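Notebook, glazing bench and back garden
2 April 2022

Gazebo enclosure, second fit. Carried over from the March pages. Panel 3 still binds at the lower left corner when the temperature inside gets above 30 C. Panels 1, 2 and 5 slide freely. Panel 4 has not been hung.

Measured the openings again with the steel tape, post face to post face, at sill, mid and head. The octagon is not regular. The widest opening is 479 mm over the nominal half-bay and the narrowest is 471, both at sill height. The drawing that came with the Wovard kit assumes all bays equal, so the side channels have been packed out with cedar strip on the narrow side of each post. Strips are screwed, not glued, as they will come off again if the posts move over the summer.

Polycarbonate: 6 mm twinwall, flutes vertical. Top edges sealed with foil tape, bottom edges with the breather tape. I had two offcuts taped the wrong way round and left them out for a week as a check. Both showed algae in the lower flutes. Recut and retaped. Allow 3 mm per meter for expansion, plus whatever the channel takes. Panel 3 was cut with 2 mm total clearance, which explains the binding. Will take 2 mm off the right edge with the fine blade and retape.

Side curtains. Two of the eight bays are to get fabric in place of glazing, facing the road, so that there is some airflow in July and still some privacy. Header is a straight pocket on a tube. Tie-backs at 407 mm above the deck so they clear the bench backs. Samples came from Drerkov (acrylic canvas) and Demissie (coated polyester). The acrylic is heavier and hangs straighter. The polyester holds a crease from the packing and had not dropped it after four days on the line. UV figures on both data sheets are given for different test methods and I have not tried to compare them.

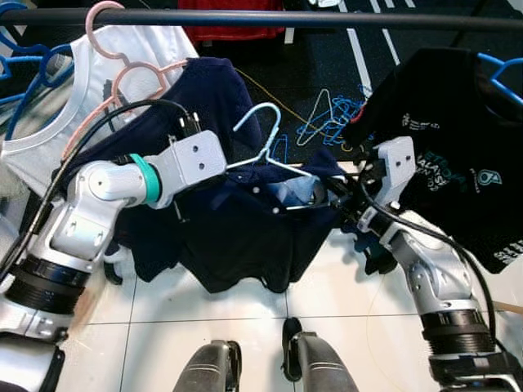
Navy garment and hangers on the rail, white tile floor.

Heat log. Two loggers, one at bench height in shade, one under the roof peak. With five bays glazed and three open, peak-to-bench difference on a clear afternoon was 6 degrees. With six glazed it was 9. The cupola vent was shut in both cases. Opened it for the last hour of the second run and the difference came down to 5, with a light wind from the west. One run only, needs repeating on a still day.

Logger 2 lost a stretch of readings overnight. The file has 2,522 rows and should have more. Battery reads fine on the meter. Changed it anyway and restarted both at the same interval. If it drops out again, swap the loggers between positions before blaming the unit.

Planting bench on the north side. Load worked out at some 4,000 N with all trays wet and two people leaning on the front rail, which is pessimistic. The deck joists under that side are at 400 centers and run the right way. The bench legs land between joists at two places. Put a spreader board under those, full width, treated, with a gap at the back for water.

Sill drainage. Poured a liter along the outside sill of each glazed bay. Bays 1 and 5 drain out through the weep holes. Bay 2 holds a puddle at the right end, 4 mm deep at most. Sill is low there by that much. Tried a wedge under the channel, which moved the puddle to the middle. Needs an extra weep hole at the low point, 6 mm bit, angled down and out. Do not drill until the sealant order is in.

Door. Nineck bottom roller set, the one with the adjustable carriage. Screw heads on the carriage are soft and one is already rounded. Use the hand driver. Door runs but drifts open by itself from the halfway position, so the track is out of level front to back or the floor is. Put the level on the deck: two bubbles' width toward the steps. Track to be shimmed at the step end.

To do
Trim and retape panel 3
Hang panel 4, check clearance at head first
Weep hole in bay 2, after sealant
Shim door track
Repeat vent run, still day, six bays glazed
Second header tube, same cut length as the first, deburr the ends before threading the fabric
Check post 6 for movement against the pencil mark on the deck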